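Visit to the Roltgate gripper lab, 2026-01-19

Piret Org's group is comparing two-finger grippers on thin objects before choosing one for the Graltutell cell in September. Each gripper gets 300 attempts per object, with the arm and wrist camera unchanged.

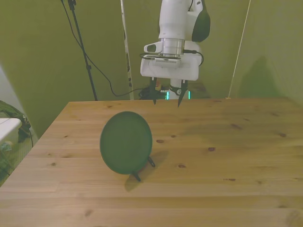 Arm with two-finger gripper and wrist camera; green disc on its stand legs.

Pointed fingers suit the rim of an upright disc but leave little contact area. Org's log lists 14 slips in the first 60 tries, most of them at low grip force. Wider pads are next. We asked for the force settings and will add them to the trip file.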